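ロボット研究会 定例ミーティング議事録

日付:2026年6月3日
場所:工学部棟 2階 実習室
司会:部長
記録:2年 書記担当
アドバイザー:Efe Odukoyaさん

1. 前回からの進捗

お片づけ課題チーム(チーム名「Jovitell」)から報告。双腕の制御プログラムを書き直し、左右のアームに別々の仕事を割り振れるようになった。これまでは片方が動いている間もう片方が待つ作りだったので、1セットにかかる時間がかなり縮んだとのこと。報告の途中で拍手が起きた。書き直しは連休中にほぼ1年生だけでやったそうで、先輩としてはうれしいやらあせるやら!

練習用の操作データは合計3,203件になった。うち1,000件は物の置き方をばらばらにして取り直したもの。ラベル付けがまだ追いついていないため、手の空いている人は共有フォルダの表に名前を入れてほしい。

2. 11月の大会について

出場部門は「机上整理」で決定。ルールの要点は次のとおり。

・机の上に散らばった文具や小物を、決められた箱に入れる
・箱の位置と向きは競技の直前に審判が決める
・人が途中で触れたらその回は無効
・試技は3回、一番よい回を採用

箱の向きが毎回変わるのが今年の山場になりそう。去年の先輩チームは箱をまっすぐ置いた状態でしか練習しておらず、本番で苦労したと聞いている。今年は練習の段階から斜めに置く、くっつけて置く、を基本にする。

Odukoyaさんより:透ける箱はカメラで縁を見つけにくいので、早いうちから慣れておくとよい。色の濃さが違う箱を混ぜると、認識のどこが弱いかわかりやすい。これには全員うなずいていた。すぐ試せる話が聞けるのは本当にありがたい。

3. つかみにくい物の対策

いま話題の中心はペン類と、横になったボトル。ペンは斜めに転がっていると指先が机に当たりやすい。ボトルは丸いので、つかむ瞬間に逃げる。さらに物どうしが重なると、どちらから取るかで結果が大きく変わる。

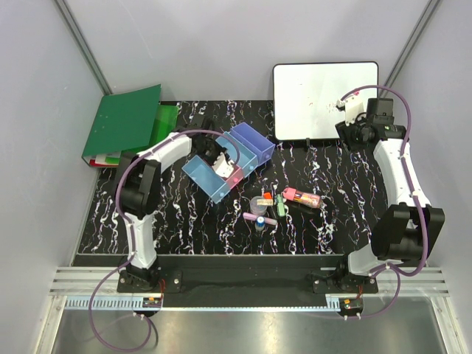

取る順番については案が二つ出た。

案A:上に乗っている物から順に取る。わかりやすく、プログラムも短い。
案B:まず片方のアームで物を軽く押して離し、それからつかむ。時間はかかるが失敗が減りそう。

話し合いは盛り上がり、予定の時間を過ぎた。Bは見た目にも楽しいという意見が多かったが、まずAで基準の成績を出し、そのあとBと比べることにした。比べるときは同じ並べ方を8通り用意し、両方の案で同じ条件にそろえる。並べ方の案はGustum班が作る。

4. ケーブルと安全

アームが大きく上を向く動きのとき、ケーブルに余裕があるかを毎回始める前に確認する。クリップがずれていたら電源を切ってから直すこと。動作中に枠の中へ手を入れないという約束も、新入生がいるのでもう一度読み合わせた。

5. その他

・新しい制御画面の名前は投票で「Clandness」に決定。由来は提案者いわく「響き」。
・文化祭でも実演したいとの声あり。子どもが遊びに来るので、お菓子の箱を片づける演目がよさそう。次回に案を持ち寄る。
・ホワイトボード用のペンがよく行方不明になる。使ったら戻す。

6. 次回までの宿題

・全員:ラベル付けの表に記入
・Jovitellチーム:案Aを動かして成績をまとめる
・Gustum班:並べ方8通りの配置図
・書記:大会の申込書の下書き

次回も同じ曜日、同じ部屋で行う。見学したい友だちがいたら、ぜひ連れてきてください!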